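Greltau Shared Workshop
Second Progress Report to the Maglaya Fund
Project: Tabletop Sorting Arm
November 25, 2018

1. Summary

The workshop is pleased to report on the second period of work under the Maglaya Fund's small equipment award. The arm is assembled, powered and able to complete a full pick and place cycle under operator control. Work on unattended sorting has begun but is behind the schedule set out in the original proposal. Spending remains within the approved budget.

2. Work completed

The base and lower joints were finished early in the period. The first set of printed joint housings cracked at the screw holes and was replaced with a thicker version, which has held since. Wiring was rerouted along the outside of the upper link so that a failed cable can be changed without taking the arm apart.

The control software, Ustix, was moved from a member's laptop to a dedicated computer at the bench. It now records every trial, including the joint positions, the motor current and the view from the wrist camera. Members agreed in March that no trial would be reported to the Fund unless a recording existed, and that rule has been kept.

Trials at present use toy vegetables, among them a carrot and an ear of corn. They vary in shape and surface, and they can be dropped many times without damage.

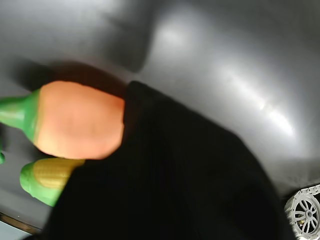 The grip routine has gone through several revisions. The earlier version closed the gripper to a fixed width, and lighter objects were often pushed away before they were held. The current version closes slowly and stops when the motor current rises. Of the 700 trials recorded in the period, 600 ended with the object placed in the correct tray. Most of the remainder were failures to lift when two objects lay against each other. The team has not yet found a reliable way to separate them and does not wish to claim otherwise.

3. Delays

The replacement motor controller ordered from Trultau arrived seven weeks late. Bench time was used for calibration and documentation while the arm was out of service. The workshop was also closed for repairs to the electrical panel, and evening sessions were suspended during that work.

4. Safety and access

An emergency stop is mounted at the front of the bench and is tested at the start of each session. Members must complete a short introduction before operating the arm. Seven members have done so, and a further session will be offered in the new year.

5. Budget

Parts and materials came in slightly under the estimate. Shipping was higher than planned, and the difference was met from the workshop's own funds. No change to the award is requested. Receipts are attached separately.

6. Next period

The workshop intends to complete the following before the final report:

Unattended sorting of single objects into two trays
A first attempt at separating objects that touch
A written build guide, with parts list, for other workshops
An open evening for members and neighbors

The build guide is partly drafted. The sections on wiring and joint assembly are ready for review, and a copy can be sent to the Fund on request.

Submitted on behalf of the Greltau Shared Workshop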